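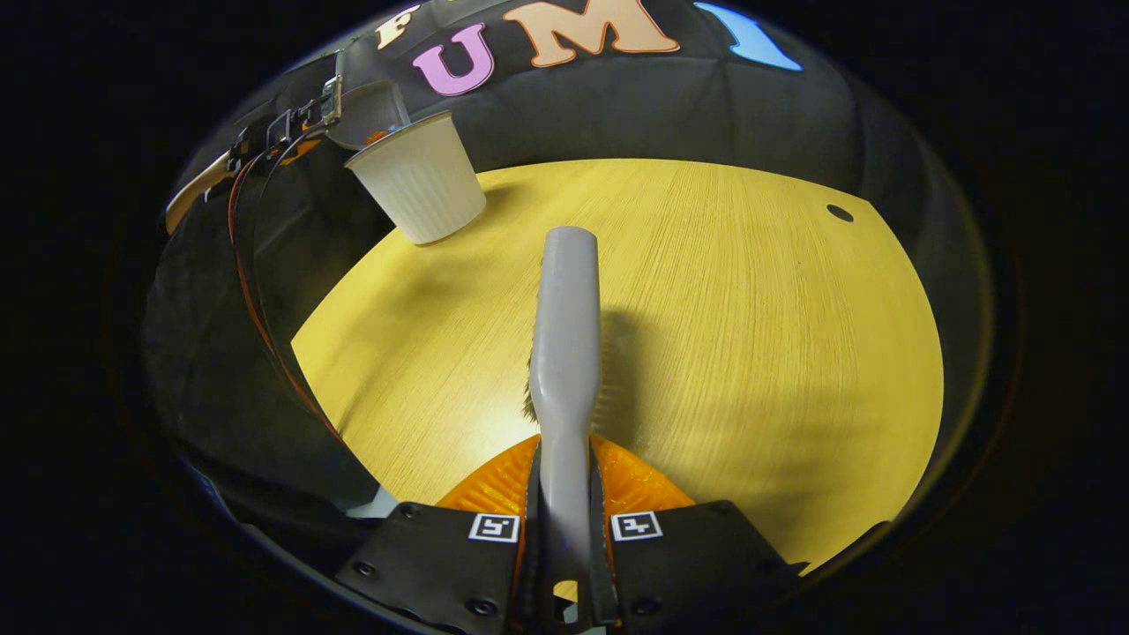 Teodora Valk
Display fitter, Osham
10 Nov 2021

Black fabric is the default backdrop for a display table, and I think it is a good default. My objection is to what gets hung on it. Most of the lettering I am asked to put up is printed on a banner, at one height, in one color, and it is specified by people who will never stand where the visitor stands. Loose cut-out letters, fixed one at a time, do the same job better and cost less over a season.

The set shown here has a cream F, a pink U hung slightly lower, and an orange M with a thin darker outline. All three read clearly against the cloth. Pale and saturated colors both hold up on black, which leaves the person choosing them very few ways to go wrong. Dark blue and dark green are the usual mistakes. A light blue is fine.

The dropped U will bother some people. It does not bother me. A row of separate letters on soft fabric cannot be held to a true line for a full day, since the cloth relaxes and the folds shift under the fixings. If every letter starts level, the first one to sink looks like a fault. If the heights are staggered at the start, a small movement is absorbed. On the Klinhom job in September we hung one row level and one row stepped, and by the afternoon the level row was the one we were asked to correct.

Letters should sit high. Folds collect in the lower part of a drape, and anything fixed there will tilt. Hang the fabric first, leave it overnight if the hall allows, and fix the letters in the morning.

The table matters more than the budget usually admits. A pale yellow wood top with a fine straight grain gives a bright surface directly under a dark field, and small objects can be found on it quickly. White is brighter, but it glares under overhead light and a white paper cup disappears on it. On pale wood the same cup has an edge, and a fluted side helps further by giving the light something to catch. I would not drape the top. Cloth on the working surface snags and has to be straightened after every use. Let the black go round the edge and stop there.

I also prefer a rounded outline, chiefly for the fabric. Cloth carried around a curve falls in even folds, while a square corner needs a pleat and a pin, and the pin works loose. Small holes in the top are acceptable. Clients ask for them to be filled or covered with a sticker, and the sticker is always more visible than the hole.

The cost argument is simple. Murley quoted 1697 for a printed banner and frame at the Clikodari stand. The letters, fabric and fixings came to 1191, and the letters can be reused in a different word. The banner cannot. Storage is a flat box.

The case against is labor. Six letters take two people longer to place than one banner takes to clip on, and somebody has to check spacing from the far side of the aisle. I accept that. Spacing should be judged by eye from there, with the tape measure left in the bag, because an M needs less room beside it than the figures suggest.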